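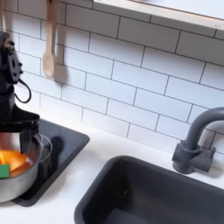 Can a robot make the tea yet?

Putting something in a saucepan is a job most of us do half asleep. For the robot arm at Sullier, a small firm that rents a test kitchen above a tile showroom, it is most of a morning's work. The arm has to find the pan, get its gripper over the rim, lower one finger inside and come out again with the pan still where it was on the hob.

"People come in expecting a chef," says Yichen Liang, who runs the kitchen trials. "What we have is something that can reach into a pot. Two years ago it couldn't do that without hitting the side."

The pot is part of the trouble. Polished steel reflects the arm, the tiles and whatever is inside it, and a camera can take a reflection for a real edge. Clear plastic and glass are worse, as the software may miss them completely. A glossy black hob adds another set of reflections underneath. Liang's team could have chosen dull grey pans and a dull grey worktop, and for the first few months they did. The arm got very good at dull grey pans. Then they took it to a real flat and had to start again.

Sullier now scores its arm on 20 kitchen chores, from hanging up a spoon to rinsing a cup in the sink. It can be left alone with 8 of them. Most of those are picking up and putting down. Anything with a lid, a cloth or running water still needs a person standing by, and nothing is tried with the heat on.

Speed is the other complaint. Clearing a few items out of a pan and into the sink takes the arm around 11 minutes on a good day. A ten-year-old who wanted to go out and play would do it in less than one.

On the shop floor the picture is a little brighter. Brophy, which packs spare parts for boilers, has used a pair of arms made by Fotura since June. They move trays from a belt to a rack, and they do it all night. Wael Ouali, the shift manager, likes them, within limits.

"The trays are all the same tray," he says. "They come from the same place at the same height. If one arrives upside down, the arm stops and somebody walks over. I wouldn't ask it to tidy the staff kitchen."

Ouali's point is the one that keeps coming up. A factory can be arranged to suit the machine. Few people will arrange their home that way, and fewer would pay what these arms cost in order to have the washing-up half done.

Janex, a rival of Sullier's, plans to put its own machine into a handful of homes next year, with a member of staff watching over a video link. Liang thinks that is too early. Her team will spend the winter on saucepan lids, and after that on wet cutlery, which she is not looking forward to.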